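May
by Eun-ji Ra

Search this blog
Type and press enter

The paint names

We are repainting the hall, which means that for three weeks I have been reading a colour chart in bed the way other people read thrillers. The firm is called Huvutar and it makes 319 shades, of which I would say a third are white. There is a white called Patience. There is a white called Second Patience, a shade greyer, presumably for people who have got as far as the undercoat.

I used to think somebody clever sat in a room and matched a word to each colour. Then I spent a summer temping at a catalogue company called Plavton, in the days when catalogues came through the door whether you wanted them or not, and I learned how names get made. You have a list of words. You have a list of things. At four o'clock you go home. I personally named a bath mat Wurkach, after misreading my own handwriting, and it sold 1,423 units before the range was dropped. I still don't know what I was trying to write.

So I ought to be immune. I am not. I rejected a perfectly good pale green on the grounds that it was called Clerk. I ordered a tester of something called Yimyam, without checking what colour it was, and it came and it was brown.

My sister, who has painted every house she has lived in the same magnolia, says I should hold the card against the wall with my thumb over the name. I tried this. The trouble is that I had read the whole chart by then and could recite it, so all I was covering up was my own thumb.

The pale lavender white we already have somewhere else was called, I'm fairly sure, Vestry. It goes a bit greyer in one part and a bit bluer round the corner, and I have grown fond of it, mostly for the name.
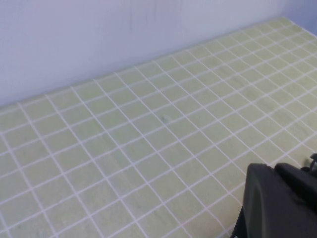

What I have ordered

In the end, 4 tins of Patience. It came to more than I had told the household it would, and I have put the receipt in the drawer with the takeaway menus, where it will be safe.

The man at the counter typed in a code, 429, and didn't say the name at all. I said it for him. He asked if I wanted a stirring stick. I said yes, and then I asked whether Second Patience was popular, and he said people mostly bring it back.

The hall gets done next week, if I can find the dust sheets.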